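# rikley-fold: house rules

Read this before you touch the arms. Gebhard Leitner wrote the first version in January and it ran to 30 rules, most of them about Gebhard's mug. Leokadia Borkowska cut it to the ones people kept breaking.

## Before recording

- One garment per episode, laid on the mat with the collar towards the basket.
- Anything already folded goes to the side, out of both arms' reach paths.
- The spray bottle stays in its corner. It is for creases, not colleagues.
- Start with the grippers open and pointed down.

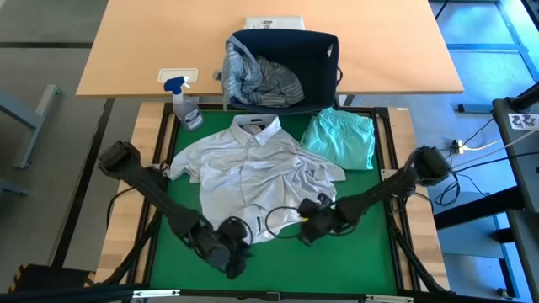 *Grey collared shirt, Etcombe bench. Hem still bunched on the right.*

## During

Hands stay outside the black bars while the arms are live. Yes, even if a sleeve is driving you mad. Check that wrist cables have slack and aren't snagged on a button.

Stop after 12 episodes and let someone else drive. Your colour judgement goes first, then your manners.

## Labels

`folded`, `partial`, `abandoned`. We had a fourth, `good enough`, until Drerkthorpe used it for everything.

Discard any episode with a dropout longer than 3 frames. Changes to these rules go through a pull request, with Leokadia as reviewer.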